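Kavo Garment Steamer – User Manual
Section 4: Preparing and steaming printed clothes 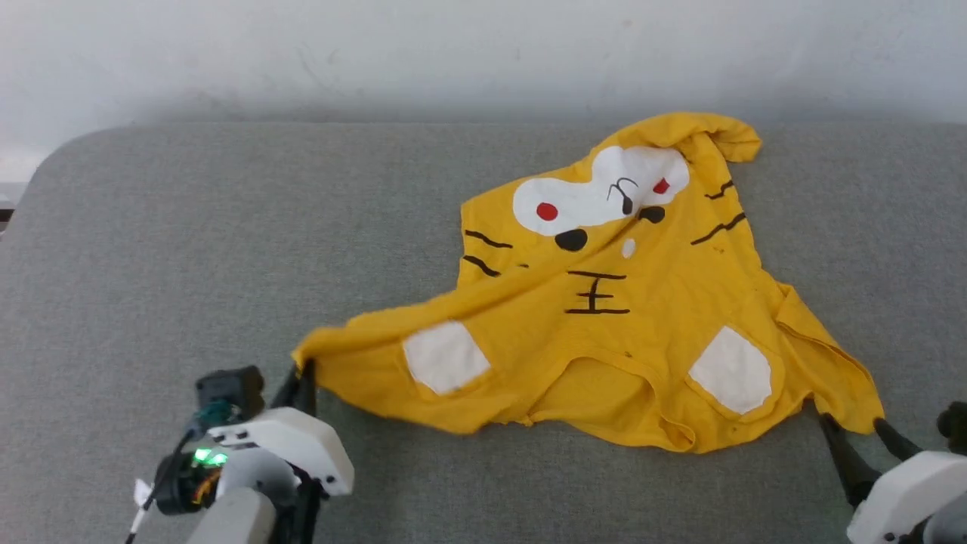
Fig. 4-1. Yellow T-shirt with a printed tiger face, on a gray padded surface.

Read Section 2 (Safety) before you use the steamer for the first time.

4.1 Filling and heating

1. Unplug the steamer and take off the water tank.
2. Fill the tank with clean cold water up to the MAX line. Do not put perfume or softener in the water.
3. Push the tank back until it clicks.
4. Plug in. The lamp blinks while the steamer heats, then stays on.

Note: If your water is hard, mix it half and half with distilled water.

4.2 Steaming

1. Read the care label of the garment. If it says "do not steam", stop here.
2. Turn the garment inside out, so that the print is on the inner side.
3. Lay it on a flat padded surface and pull it straight by the hem.
4. Set the dial to LOW for prints, or to HIGH for plain cotton and linen.
5. Point the head away from you and press the trigger for a few seconds, until the steam comes evenly.
6. Move the head slowly from the collar down to the hem. Sleeves come last.
7. Let the garment hang for 13 minutes before you fold it.

CAUTION: Never steam clothes while a person is wearing them. Steam can burn the skin.

CAUTION: Do not press the hot head directly on a print – it can melt or stick.

4.3 After use

Unplug the steamer, wait until it is cold and empty the tank. Do not leave water inside for more than 24 hours. For removing scale, see Section 6.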